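Questions I get a lot about the Alvarado apartment

Hi, I'm Socorro! I rent out the upstairs apartment on Alvarado and answer every message myself, so please look through these before you write (I still love hearing from you, I just type slowly).

How many nights do I have to book?
Three nights is the minimum, and in August it goes up to five. If you see a gap between two other bookings, ask me anyway. I fill those all the time.

What time can I get in?
Any time after 3 pm. The lock has a keypad and I send the code that morning. If your flight lands early you can leave your bags with my neighbor Anas Mansour in the ground floor unit, he works from home and is very sweet about it.

Are there stairs?
Yes, 19 of them, from the gate up to the front door, with a rail on the left side going up. No elevator, sorry!

Can I walk to the beach?
You can! It takes me 8 minutes to get to Venton Beach in flip-flops, a bit longer coming home because it's uphill. The number 42 bus also stops at the corner if you have kids or a big cooler with you.

Something is loose or squeaking, what do I do?
Text me. Chair legs and cabinet handles are usually the culprits, and I'd much rather come by for ten minutes than have you put up with a wobble all week. You're also welcome to borrow a screwdriver if you like fixing things yourself (some guests really do).
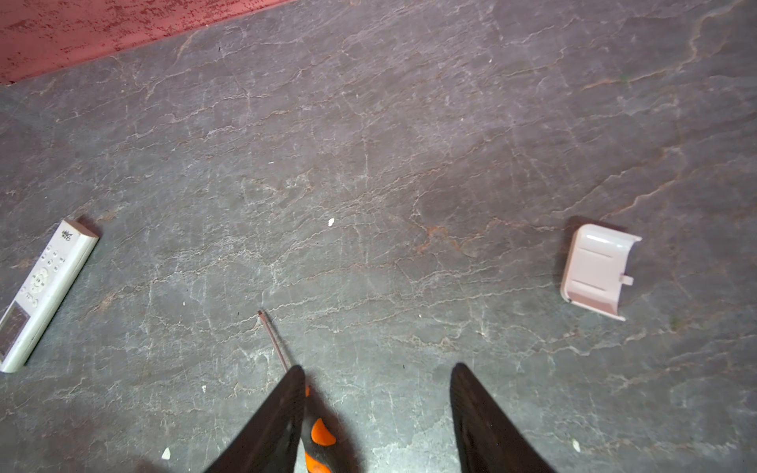
Screwdriver with the black and orange handle

Do you allow pets?
One dog, up to 40 pounds, with a flat cleaning fee of $35. No cats please, my sister stays there in the winter and she's terribly allergic.

Is there parking?
One spot behind the building, marked with our unit number, 1455. Please don't use the one next to it even if it looks free, the owner comes and goes at odd hours. Street parking is fine too except Monday mornings, when they sweep.

Where should we eat?
Stadero for breakfast, get the corn cakes. Luvier is nicer for dinner but you'll want to call ahead on weekends.

Can I cancel?
Full refund up to two weeks before you arrive, half after that. If it's a family emergency, call me and we'll work out new dates.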